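# Vorkcombe grid tablecloth, white with black lines

I put off stocking a white tablecloth for ages (I cook with a lot of soy sauce, so you can guess why), and then Annelies Van Acker sent me one from Drisholm and I caved within the week.
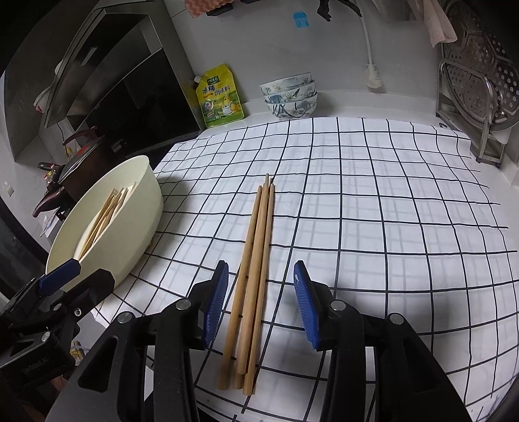

*The Vorkcombe on a kitchen work surface, with four light-brown wooden chopsticks.*

It's a plain white cloth printed with a grid of thin black lines, and I love how it makes even a boring weeknight bowl of noodles look like I planned it! I've had mine in the kitchen since April and it goes from counter to table and back again – mostly because I only own the one and keep selling the rest.

A few things people write to me about:

- **Size:** 133 cm square. Good for a small table or a stretch of counter. If yours is longer, get two and overlap them (the lines hide the join pretty well).
- **Creases:** yes, it comes out of the packet with some. I don't iron mine and I like the soft ripples, but a warm iron on the back does the trick.
- **Washing:** cool wash, hang it up, no bleach please.
- **Chopsticks and bowls:** sold separately. Krisztina Fülöp picks the wooden chopsticks for the shop and they're on the Timmermans page.

**Price:** $33
**Item no.:** 2731
**In stock:** 3 left, more on the way from Drisholm

Orders go out in a flat paper envelope, so it should fit through most mail slots. If you'd like it gift wrapped, just leave me a note at checkout.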